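Pindanetti hand-held gripper working group
Minutes of the meeting held on Nov 24, 2022

Present: Lempi Kiiskinen (chair), Duarte Fonseca (minutes), two members from Nuvia, one from Todik.
Apologies: Cárdenas.

1. Minutes of the last meeting
Agreed with one correction. Under item 4, "finger pads" should read "finger pads and tips".

2. Draft rules for work in homes
The chair went through draft three. Sections 1 to 5 were agreed as they stand. Section 6 (table layout) took up most of the time. Todik wanted the table cleared before each session. Nuvia did not, as household objects are what the recordings are meant to cover. Agreed wording: everyday items may stay on the table, but glass and anything heavy must be kept out of the working area, and the operator must check this before starting.

Duarte asked whether "heavy" needed a limit in grams. Left open - Nuvia will bring a proposal in January.

3. Naming of files
The Todik numbering stays. Batch 3166 was entered twice in the register and the second entry will be removed. No change to the rules needed.

4. Soft items
Members had the towel task in front of them for this item. The draft says that cloth should be gripped from both sides and lifted clear before it is moved. Lempi thought "lifted clear" too strict for folding, where part of the cloth has to stay down. Agreed to split the rule in two, one for carrying and one for folding. Operators should close the fingers slowly on thick fabric and stop once it is held.
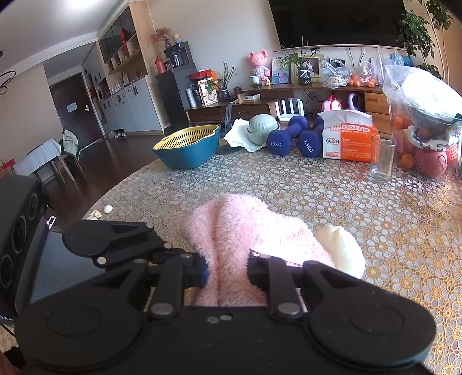
Item 4: gripper fingers on a pink towel, home table setting.

5. Sunlight
Direct sun on the work can wash out the detail in pale cloth. New rule 7.2: draw the curtains or turn the work away from the window where this can be done. Todik asked for it to be advice only. Put to a vote and carried as a rule, Todik against.

6. Checks on equipment
Pivot pins and screws to be checked after every 600 grips and finger pads changed at 3000. Nuvia said its own log sheet has 54 lines and is too long for daily use - Duarte to cut it to one page.

7. Actions
Lempi: redraft sections 6 and 7.
Duarte: short log sheet; send Cárdenas the papers.
Nuvia: weight limit proposal.

Next meeting in January, hosted by Todik.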